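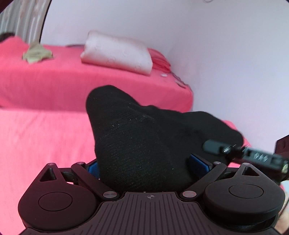 Fig. 1. Hand-held gripper with the blue pads, holding the black sock over the bed.

25 August 2025
Svetozár Pešek

Continuing the pad comparison. Vojtěch asked me to write down more than only the numbers this time, so I try.

We have now two sets of pads for the hand-held gripper. The old ones are the smooth grey pads which came from Tichý, and the new ones are the blue pads with texture, cut by Vojtěch from the Fokel sheet. Everything else I left the same: same fingers, same linkage, same camera position. I changed the pads on Friday evening and put the pivot screws back with the small driver, not with the electric one. In February we had one screw too tight and the right finger was slower than the left, and we lost a lot of time before we understood it.

Task for today is soft things on a bed. Sock, small cloth, corner of a sheet. The sock is the one I care about most. It is a dark knit, it folds over itself, and from the camera it is difficult to see where is the opening and where is the heel.

Grey pads first, in the morning. When I took the sock by the thick part, it held well. When I took it by a single layer of fabric, it moved slowly down between the fingers during lifting, and I had to squeeze more. After more squeezing my hand became tired and I started to make the movement differently, so I do not trust the last runs of this set. I marked them with a question mark in the table.

Blue pads after lunch. The single layer stays now where I take it. I could lift, turn the wrist and wait 3 seconds over the bed without change. What I like less is the release. The knit sticks a little on the texture, and when I open the fingers slowly the sock stays on one side, usually on the right. If I open fast it falls, but then it does not fall where I want it. For the arm this will matter more than for me, as the arm will not shake the sock off like I do without thinking.

I did 10 runs with each set, same order of objects. This is too little to say something strong. I only say that I would continue with the blue ones.

Notes on the camera. With the wide lens we see much of the bed and both pads, good. But the black sock between black fingers is poor contrast, and the blue of the pads helps more than I expected. I can find the contact line in the pictures by eye quite quickly. With the grey pads I had to guess. I tried exposure at 1000 and at 2000 in the Gokus settings (it does not say which units, I will ask them). At 2000 I see the ribs of the knit better, but the white wall becomes too bright. I left it at 1000 for the afternoon. Maybe a middle value is possible, not tested.

The crosshair mark on the body is visible below the jaws, so it can be used for checking that the camera did not move between the sets. I compared the first and the last picture of the day and I do not see a difference.

Small problem: lint. The new pads collect it, and I cleaned them with tape after every third run. Vojtěch, please do not use alcohol on them before we know what the glue is.

To do:
- repeat the grey set with fresh hands, in the morning, before coffee is finished
- blue pads with the texture turned by 90 degrees, maybe the release is better
- a light-coloured sock, for the camera
- ask Vendside if they can cut the pads, ours have not straight edges
- write the finger opening into the log also, at this moment we save only the pictures

Added in the evening, V. Hrubý: I turned the texture on the left pad only, so we can see both in one picture. The other pad is as before. Spare blue pads are in the drawer with the springs, there are enough for one more set.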